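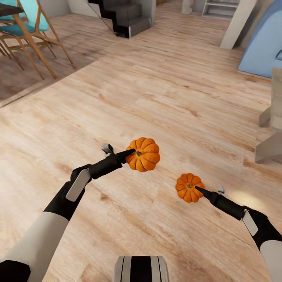
When will the Plemstead store be ready to hold the fall crop?
By January, if the second cooling unit arrives on the new schedule. Until then we are using the old barn and the east bay.

Progress report to the Flestmont Fund
October 30, 2020

The grant covers winter storage for squash and pumpkins from member farms. Insulation of the east bay is finished and the floor drain has been moved. The west bay has its wall panels but no door. The door came in the wrong width and went back to Nisbet, who have agreed to pay the freight both ways.

Intake this season was 1,756 crates. Of these, 1,227 went out to schools and food pantries, and 89 were composted because of soft rot, mostly from fields picked after the first frost. The rest are in storage. We now ask growers to leave a longer stem and to cure the fruit before delivery — most have done so.

Tender 2, for the shelving, closed with three bids. We chose the middle one, as the lowest left out installation. The shelving budget is 85 percent committed.

Two items are behind. The humidity sensors are on back order, so readings are taken by hand morning and evening. The loading ramp still needs a permit from the county.

We request that the unspent electrical money be carried over to the next period. Receipts are attached.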